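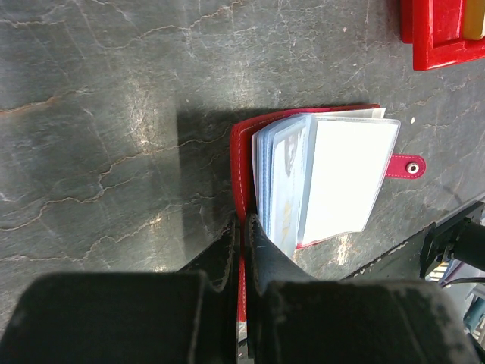 How Does a Card Holder Keep Your Cards Safe?

Library card, bus card, swim club card, a trading card you would never swap for anything – cards pile up fast! If you drop them loose into a backpack, they sink to the bottom with the crumbs and pencil shavings. A card holder gives every one of them its own little room.

The red one on the gray tabletop opens like a tiny book. It has a cover, a spine and pages, only the pages are see-through. Each page is a sleeve, a flat pocket made of clear plastic. Look for the white card on the right. It is sitting inside the top sleeve, and you can see the wrinkly edge of the plastic all the way around it.

Why are the sleeves clear?

So you can find things! Light goes straight through clear plastic, bounces off the card and comes back to your eyes. When you stack a lot of clear sleeves together, they can start to look a bit blue or cloudy. Every layer bends and scatters a little of the light. Try it with plastic sandwich bags: hold up one, then a pile of six, and see how the color changes.

The plastic also keeps sticky fingers off the printing. Ink wears away when it rubs on other things, and a sleeve takes the rubbing instead.

What is that shiny button?

It's a snap, and it sits near the end of a short tab. A snap needs two parts. One part has a small bump and the other has a hole that is just a tiny bit too tight. When you push, the hole stretches around the bump and grips it – click! When you pull the tab, the hole stretches again and lets go. You may have snaps on your raincoat or your baby cousin's pajamas.

And the pale line running along the edges of the cover? Those are stitches. Thread in a light color on a red cover is called contrast stitching, and people choose it because it looks great.
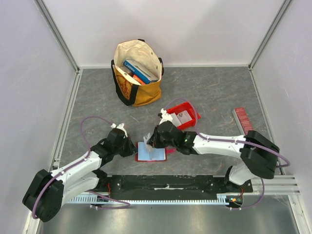
Zane Pärn
Staff writer, Everyday Things for Kids
May 12, 2019

A place for big things and small things

Cards are only part of the packing. The cream and yellow tote bag at the back has black handles and a wide open top, so a big blue box can lean right inside it. The little red tray is low and open, and there's a printed card lying in it where it's easy to spot.

Good packers match the size of the thing to the size of the space. A card in a big bag slides around and bends. A box won't go in a card sleeve no matter how hard you push (please don't try).

Try it: make your own card holder

You will need five clear sandwich bags, a piece of red construction paper, a stapler and a grown-up to help with the stapling.

1. Fold the paper in half to make a cover.
2. Trim the bags so they fit inside, keeping the open ends at the top.
3. Line up the closed sides of the bags with the fold and staple them in.
4. Slide one card into each bag.
5. Cut a paper tab, tape it to the back cover and tuck it around the front.

Now turn the pages. Can you read every card without taking it out?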